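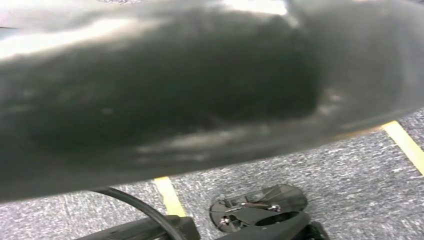 Speaker notes: Pacing and information release in long-running serial manga
Session length 45 minutes, 13 slides. Last revised 2021-01-01.

Slide 1. Title

Leave up while people sit down. State the scope in one sentence: how a weekly serial decides when to tell the reader something, and what the decision costs later. The working text is Trirkard, an adventure serial about salvage crews in a flooded archipelago. Spoilers run to the end of the Seixas arc. Say this before advancing so that anyone who minds can leave.

Slide 2. Terms

Three terms are used throughout. Define them slowly.

Release: the chapter in which a fact is stated on the page, in dialogue or caption.

Plant: the chapter in which the fact first becomes recoverable by an attentive reader.

Gap: release minus plant, counted in chapters. Chapters only. Do not switch to months halfway through, as happened in the July version of this talk.

A fact with no plant has a gap of zero. Someone usually asks whether that is a flaw. It isn't, and slide 6 covers it.

Slide 3. The opening of Trirkard

Chapter 1 gives the reader a premise, a goal and a villain in its first few pages. The caption text is short. The goal (reach Jornholm, the drowned capital) is stated outright and never revised. Everything else on those pages is ambiguous, including who is narrating.

Point out the narrator's use of past tense. It implies a survivor. Readers noticed this early and the author has never confirmed it. Do not speculate here; there is a slide for it.

Slide 4. The gap chart

Horizontal axis is chapter number. Each bar begins at the plant and ends at the release. Sorted by plant.

Read off two bars:
The identity of the Rusta pilot. Gap of 9.
The second compass. Gap of 2.

The pilot bar is the standard case. The plant is a line of dialogue about left-handed knots, the release is a full-page panel, and between them the character is present in most chapters doing unrelated work. The compass bar is shorter and works less well on a reread. Two chapters is enough time to forget a background detail and too little to build anything on it.

Pause for the chart to be read. It is dense. Count to ten.

Slide 5. Where plants are placed

Most plants in the sample sit in one of these positions:

Crowd panels, where the eye moves quickly.
The last panel before a page turn, under a louder line of dialogue.
Objects carried by minor characters.
Chapter title pages, which many readers skip and which the collected volumes sometimes rearrange.

The last of these is a problem for method. If a title page moves, the plant moves with it. All numbers in this talk follow magazine order.

Slide 6. Facts with no plant

The flooding of Jornholm by its own gatekeepers is released in the Seixas arc with no earlier support that I can find. Forum readers have proposed a map in an early chapter. The map shows the gates, but gates are needed for any version of the story, so I do not count it.

The scene still works. The release is given to a character who has just learned it, and her reaction takes up the rest of the chapter. The reader gets the fact and the response at the same speed she does. Compare a planted release, in which the reader is often slightly ahead of the cast.

If time is short, cut the comparison and go to slide 7. 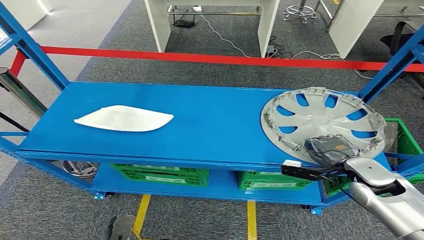
Slide 7. Weekly format constraints

Keep this brief. The audience will know most of it.

A fixed page count means that a release occupying a full page displaces something else. In Trirkard the displaced material is nearly always travel. The crew arrives at places sooner as the serial goes on. By the Seixas arc they cross in one panel a distance that took a whole chapter in the Rusta arc. Readers tend to attribute this to lost interest in the setting. The page budget explains it at least as well.

Breaks are the other constraint. After a break the next chapter nearly always opens with a restatement. Restatements are a good place to look for altered facts – the wording of the pilot's oath changes in one of them, by a single verb, and the change is relevant 9 chapters on.

Slide 8. Oath, both versions

Show the two lines together. Read them aloud. First version: "I will bring the ship home." Second version: "I will send the ship home."

Translation note: this distinction exists in the edition I am using. The older fan translation has "bring" in both places, and anyone who read that version had no access to the plant. Ask for a show of hands on which edition people read first.

Slide 9. Abandoned threads

Distinguish abandoned from open. A thread is treated as abandoned when a later release makes it impossible or pointless. The lighthouse letters qualify, as their recipient is shown to have died before they were written. The Seixas bell does not qualify. It has not rung since the arc closed, but nothing rules it out.

Avoid the word "retcon" on this slide. It takes over the discussion.

Slide 10. The narrator

Candidates, in the order the text supports them: the pilot, the pilot's sister, the gatekeeper's clerk. Evidence for each is in the handout. The clerk is weak on dates and strong on vocabulary. The captions use harbor terms that only the gatekeepers use in dialogue.

State a preference if asked – mine is the clerk – and move on.

Slide 11. Anime adaptation

One point only. The adaptation moves the knot dialogue to a scene between the pilot and a child, in close-up, with the music lowered. This makes it a release in practice. The gap closes, and the later full-page reveal, staged faithfully, has little left to do.

Clip is muted in the file. Check the room audio beforehand in case questions require sound.

Slide 12. Limits

Single coder. Plants are judged by one reader with knowledge of the outcome, which inflates the count. A first-time reader coding in parallel would be the obvious correction. The serial is unfinished, so open threads are undercounted in any measure of gap length.

Slide 13. Sources and contact

Leave up during questions. The handout has the chapter list, the edition used and the full table behind slide 4. Repeat each question into the microphone before answering.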